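Sago dessert in cans (西米露), pink label, case of 30
Reviewed by Isia
My rating: 3 stars, maybe a little more in summer

I bought the first cans in December at the Räsänen import shop in Dulow, and later I ordered a full case.

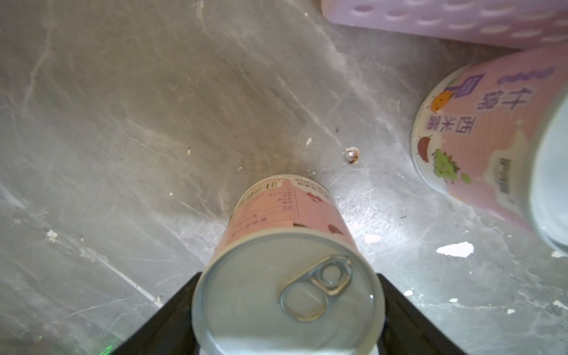
In my family we drink it cold after dinner, so I can say something about the taste and also about how the cans behave in storage. Before this I was cooking sago at home from the dry pearls. It is cheap and the result is good, but you have to stand near the pot and stir, and the pearls become one lump if you leave them until the next day. I wanted something that is ready when I come home late on Wednesday.

Taste. It is sweet. For me it is too sweet straight from the can, and my mother-in-law thinks it is exactly right, so please decide which of us you trust. The liquid is milky and a little thin. The pearls are small and soft, with only a small bite in the middle. If you are used to fresh sago you will notice the difference at once. I did not find any strange metal taste, which I was afraid of.

What I recommend is to shake the can well before you open it. The pearls sink to the bottom during storage, and when I forgot to shake, I had to take them out with a long spoon. At room temperature I do not like it at all. After 2 hours in the refrigerator it is much better, and with ice and some pieces of mango it becomes a real dessert that I would serve to guests. The ice also helps against the sugar.

Opening. The can has a pull ring on the lid. On most cans the ring came up easily. On 3 cans of my case it was lying very flat and I had to lift it with the handle of a teaspoon. With long nails this would be annoying. The opening has a thin edge, so I pour the dessert into a glass and do not drink from the can.

The label. It is pink with purple letters and cartoon fruit, and the children like it very much. The nutrition table is printed in small characters. I read Chinese slowly and my eyes are not young, so I needed good light and some patience. If somebody in your house must be careful with milk or sugar, ask the shop for a translation before you buy.

Storage. The cans stay in the basement in a plastic crate from Lallard. The cardboard tray from the shop became soft on our floor in the first week, and I would not use it again for anything heavy. A can laid on its side rolls away quickly, also on concrete that looks flat to you. Now I keep them standing. Two cans got small dents from my own handling and were still good inside. If the seam at the lid is damaged, throw the can away, even if you are sorry for it.

Delivery. Räsänen brought the case to the door, well taped. The driver would not carry it down the stairs. A full case is heavy, so I opened it in the hall and went several times.

Would I buy it again? Yes, but a smaller quantity. A full case is too much sweet for a family like ours, and for a birthday I still cook the pearls myself.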